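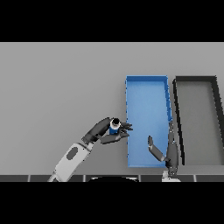

How to score a two-arm sorting policy in simulation before you trust the success rate

7 min read

A single success rate hides most of what you want to know about a two-arm policy. This page covers the scoring method we use at Nimside for our can-sorting task. It splits each episode into stages, scores each stage on its own, and repeats every start position more than once. The code side is short. Most of the work is in setting up the stages and sticking to them.

You need a simulator that can save and restore its full state, a trained policy checkpoint, and enough disk space to keep the state log for every episode. We run this on Pevamus, our in-house task suite, but nothing below depends on it.

Step 1. Write down the stages

Pick events that can be read from the simulator state. For a task where the left arm carries an object to a tray and the right arm moves it on to a second tray, we use these:

Grasp: the object is off the table and touching at least two fingers of the left hand.
Carry: the center of the object has crossed the near wall of the first tray.
Release: the object is inside the first tray and no longer touching the left hand.
Pickup: the object is off the tray floor and touching the right hand.
Place: the object is at rest inside the second tray.

Don't use words like "good grasp" in the definitions. Igor Kaczmarczyk wrote our first version that way, and he and I disagreed on a fair number of episodes when we labeled them separately. Contact and position checks took care of it.

Step 2. Fix the start positions

Choose the start positions once and save them to a file. We use 20. Spread them over the area the left arm can reach, and include a few close to the tray wall, where the hand has little room to open. Save the random seed with each one. If you draw fresh positions for every checkpoint, you can't tell a better policy from an easier draw.

Run each start position 8 times. Our policy samples its actions, so the same start can end in different ways. If yours is deterministic, add a small amount of noise to the starting joint angles instead, and keep the noise level in the same file.

Step 3. Log the state at every control step

Save joint angles, object pose, contacts, and the action the policy asked for. Video is useful when you sit down to look at a failure, but don't score from it. A held object can look as if it is over the tray from one camera when it is still over the table.

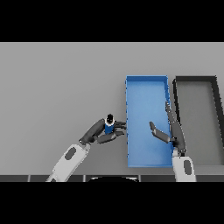
The gap between Grasp and Carry deserves the closest look. In our runs, more failures fell there than in any other stage, and the overall rate gave no hint of it. The left hand would close on the object, move toward the tray, and then stall short of the wall until time ran out. In the success rate that counts the same as never touching the object, and the fix is very different.

Step 4. Score with a timeout for each stage

Give each stage its own time limit as well as a limit for the whole episode. Set it from your demonstrations: take the longest time any demonstration spent in that stage and double it. When a stage goes over its limit, record the stage name and stop the episode.

Also log what the idle arm is doing. Zofia Ostrowski added this after we noticed the right hand moving over the first tray early in some episodes, with nothing there yet to pick up. We now record the distance between the two hands at every step and flag any episode where it drops below a threshold. A flag isn't a failure. It only tells you which logs to open first.

Step 5. Report the table

For each checkpoint, report the share of episodes that reached each stage, out of those that reached the stage before it. Put the plain success rate in the last column. Keep the results for each start position too, because a policy that always fails from the same few places needs different data from one that fails now and then everywhere.

When you compare two checkpoints, compare them start by start. Then resample over start positions to get an interval -- not over single episodes, which are not independent when they share a start.

What changed for us

Scored this way, two checkpoints with nearly the same success rate turned out to have opposite problems. The older one stalled before the tray wall. The newer one got past the wall but often let go too early. We collected extra demonstrations for the second case only and dropped the older checkpoint.

The method has limits. Stage checks based on contact depend on how your simulator handles contact, so rerun the full set after any change to solver settings. It also says nothing about transfer to a real robot. Jolanta Nowicki is working on that part separately, and her notes will go up under the Nkuna project page.

Last updated Mon 23 November

20 shares
2 comments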